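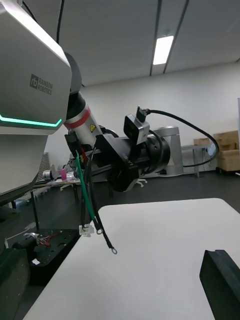
Wiring and upkeep

Nusgate cell, Irura site. Rainbow Robotics arm with gripper and wrist camera, used for board handling. Ring terminals get checked every 900 hours, loose leads tied back before any restart. Spare harness is Buschmann part 379.

Controller board has a small red slide switch marked RB10 and RB5. Set it with power off, then note the postion in the log. LAN2CAN plug goes on last.

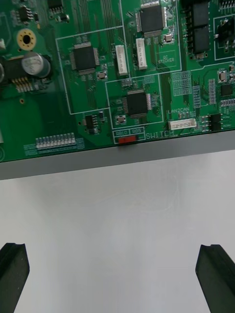
Flormont disagrees on the interval, and wants teh terminals looked at every 6 weeks whatever the hours say.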